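Skornness Repair and Reuse Center
Progress report to the Ditari Fund
Prepared by Zane Jaunzems, program manager

Period covered

The period runs from the end of the summer closure through September. The last report covered the lease and the hiring of the shop lead, so neither is repeated here. The budget sheet is attached separately.

Opening hours and use

We now open on weekday afternoons and on Sunday from noon. Sunday is by far the busiest session and we have had to turn people away near closing. Most of what comes in is lamps, vacuum cleaners, fans and kitchen appliances. Furniture has been slower than we planned for in the application. People in Skornness seem willing to donate furniture but less willing to wait for a repair on it, and the storage bay was full by the end of the month.

We have changed the intake form. The old one asked for the fault in a single line, and staff were calling owners back to get the rest. The new form has a separate space for when the fault started and whether anyone has already opened the item. Calls back to owners have dropped.

Training

The grant pays for 30 training places over its full term. Two courses have finished and the third is underway. Each course is split between furniture, textiles and electrical work, with the electrical part taught last.

Attendance held up well in the first course and less well in the second, which ran at the same time as the harvest work at Stirkton. We have agreed with the employers there that the next intake will start after the season. Trainees who missed sessions have been offered a place on a later course at no extra cost to the grant.

The electrical module was rewritten after the first course. Trainees wanted more time on connectors and wiring faults and less on theory. The handout now starts with how to check a cable from end to end, then moves on to boards and parts. 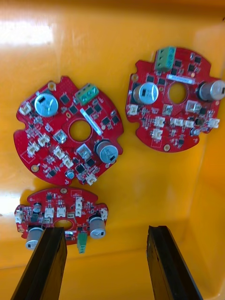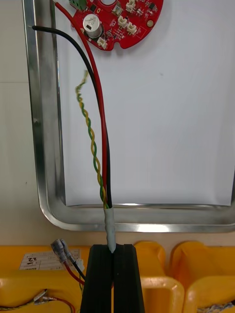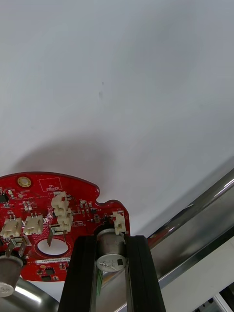
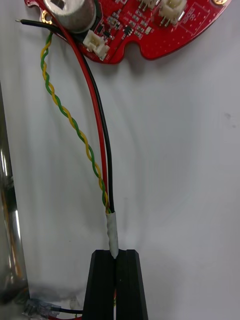

Red circuit boards, electrical module.

Premises

The move into the Anozie building is complete apart from the loading door. The door was ordered in the wrong width and the supplier has accepted that the mistake was theirs. Until the replacement arrives, large items come in through the front - this is awkward but workable. The fire inspection was passed with one note about signs on the back stairs. The signs are up.

Heating is a concern. The existing unit serves the shop floor but does very little for the textile room. We have asked for a quote on a second unit and would like to discuss moving money from the furniture materials line to pay for it.

Spending

Spending is under budget overall. Staff costs are as planned. Tools went over, mainly on clamps and a used sewing machine, and furniture materials are well under for the reason given earlier. We expect to use up to half of the remaining materials line by the end of the grant.

Next period

Finish the third course and open sign-up for the next one.
Fit the loading door.
Clear the storage bay, with a furniture sale if the Stirkton hall is free.
Send the Fund a revised budget with the heating quote attached.

We would appreciate a reply on the heating request before the cold weather.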